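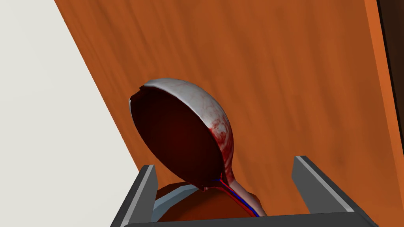
*Rendered hollow form with a pale outer surface, thin reddish lines and a dark red interior*

**Texture mapping** is a method in computer graphics for applying color or other surface data to a three-dimensional model. The data is usually stored in a flat image called a texture. Each corner of the model's mesh is assigned a position in that image, and the renderer fills in the values between corners when it draws the surface.

## Coordinates

Positions in a texture are called UV coordinates, after the letters used for the two axes. A flat panel can be mapped with no distortion. A curved surface generally has to be cut along seams and flattened, so some areas of the texture are stretched and others squeezed. Seams are placed in low-visibility areas where possible — along a rim, or under a joint.

The Neler mesh, a small test model used in teaching, has 1643 faces and is supplied with 4 layouts of increasing distortion. Riku Higuchi used it to compare seam placement methods and found that the layout with the fewest seams had the highest stretch.

## Shells and interiors

A hollow object may be modeled with real thickness or as a single layer of faces. Single-layer models need less memory, but many renderers skip faces that point away from the viewer. Drawing both sides avoids this, although the same texture then appears inside and out unless a second material is assigned. Models with thickness allow a separate interior texture, and the edge between the two must be mapped as its own strip.

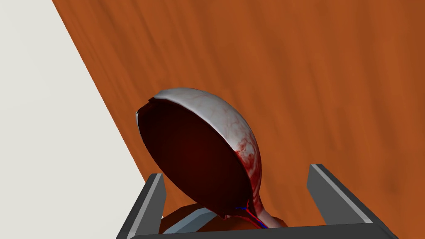
*Last edited in January, 16:43*

## Filtering

When a textured surface is far from the viewer, one pixel covers many texture samples. Reading only one of them causes shimmering. Mipmapping reduces the effect by storing smaller copies of the texture, each half the width and height of the one before.

Fine lines are the first detail to disappear in the smaller copies. Yuto Hirose's Clovley filter sharpens each copy after it is reduced, at the cost of longer preparation time.

## See also

- Bump mapping
- Procedural texture
- Vertex color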